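4. Setting up the parts shelf

This section covers laying out parts before assembly. It applies to the Kernard two-level bench shelf and to any similar unit with an upper surface and a lower one. The Kernard leaflet says the shelf can be "organized in minutes." Allow longer the first time.

4.1 Before you start

1. Put the shelf where it will stay. Moving it with parts on it is how small pieces end up under the baseboard.

2. Check that it stands level. Set a round part on the top and see if it rolls. The leveling feet supplied by Bimero are adequate on a hard floor and poor on carpet, whatever the packaging claims.

3. Wipe both surfaces with a dry cloth. A glossy top looks clean when it is not, and grit will mark the underside of molded shells.

4. Load the shelf lightly. The leaflet gives a limit of 200 lb per level. We have not tested that figure and see no reason to rely on it for this job.

CAUTION: Do not use the spray polish sold with the shelf. It leaves a slick film, and light plastic parts slide on it.

4.2 Upper surface: shells

1. Unpack the shells one at a time. Look into each one for loose trimmings and tip them out.

2. Stand the shells in a row along the top, open side up, with a gap between them wide enough for your fingers.

3. Leave them unstacked. The Skakis storage chart shows shells nested to save space. Nested shells scuff each other and can wedge together, and the space saved is small.

4. Set aside any shell with a split or flattened rim. A bent rim may spring back overnight — it may also not, so mark it before you put it down.

NOTE: If the top is made in panels, keep small hardware off it. Screws and washers find the seams.

4.3 Lower shelf: hardware

1. Lay long, thin items at the far end. They roll, and they are easier to catch there.

2. Group the round pieces next, flat side down, with a little space between them.

3. Put blocks nearest to you. Keep blocks of different shades apart if your parts list treats them as different items. Under a warm lamp the dark ones look the same.

4. Compare what you have laid out with the parts list, line by line. Do this even if the bag is sealed. A Kinnunen hardware bag with an inspection sticker on it is a bag with a sticker on it.
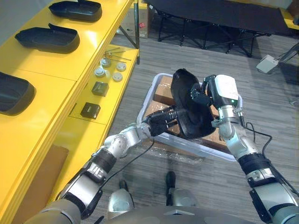
Fig. 4-2. Shells along the top, hardware on the lower shelf, packing in the clear bin.

4.4 Packing and cartons

1. Stand a clear bin on the floor beside the shelf, close enough to reach without stepping over anything.

2. Put cartons and plastic film into it as you unpack. Use a clear bin if you have one, as a missing part can sometimes be spotted through the side.

3. Do not empty the bin until the parts list is complete. Shake out every sheet of film first.

4. Flat cardboard may be leaned under the shelf for the time being. Clear it out before you finish for the day.

CAUTION: Keep plastic film away from small children and pets.

NOTE: Order code 538 is listed as a "shelf organizer kit." It contains 2 divider strips and a sheet of labels. Masking tape and a pen do the same work.

4.5 If something is missing

Check the bin again, then the floor under the lower shelf, then the inside of each shell. Only after that, contact the supplier with the number printed on the bag. Replacement hardware is sent by the bag, so you will receive the pieces you already have along with the one you need. Keep the extras in a labeled envelope.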